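Handout 4: The Enclosure
Home Robotics evening course, Harnano shared workshop
Notes by Chalerm Kaewmanee, revised September 2019

Last session ended with the arm mounted and everybody wanting to pick something up. We will not be picking anything up. This session is about walls.

An arm on a bench will sooner or later explore the bench, and then your coffee. So we build it a box: aluminum posts at the corners, aluminum rail along the floor, panels between. Cut the rails first and dry-fit them before you touch the panels. Mine were 2 mm too long, a fact Walid Aoun still brings up.

On panels. Plain gray would be the professional choice. I had printed ones, and I have stopped defending them. A busy background does make a decent test for the wrist camera, provided you also try your code against something dull.

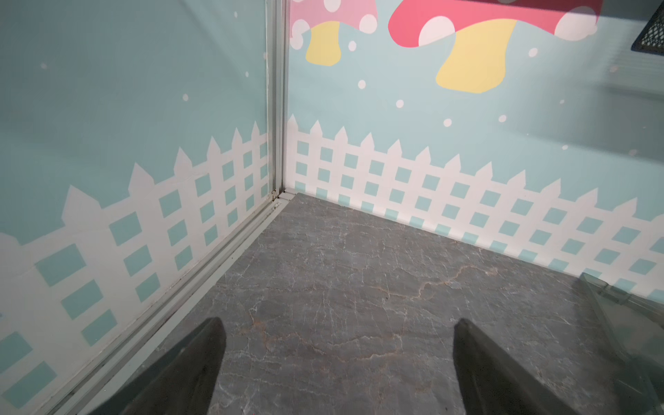 Fig. 2. Wrist camera view of the inside corner, both fingers over the floor. Mushrooms by the panel printer, grime by the author.

Look at the foot of the post, where it meets the rail. Grooved rail collects dust the way a workshop collects half-finished clocks. Vacuum it, then go in with a dry brush.

The marble pattern on the floor has veins, and an edge detector will find them fascinating. Keegan Halliday's script once reported a vein as a cable and tried to grasp it for most of an evening. Mask the floor, or raise your threshold until it loses interest.

For next time:
– Bring your corner assembled and square. Measure both diagonals.
– Jog the gripper slowly toward each wall and write down where you stopped.
– Read the Brido notes on soft limits, pages 35 on. The earlier pages are mostly about Brido.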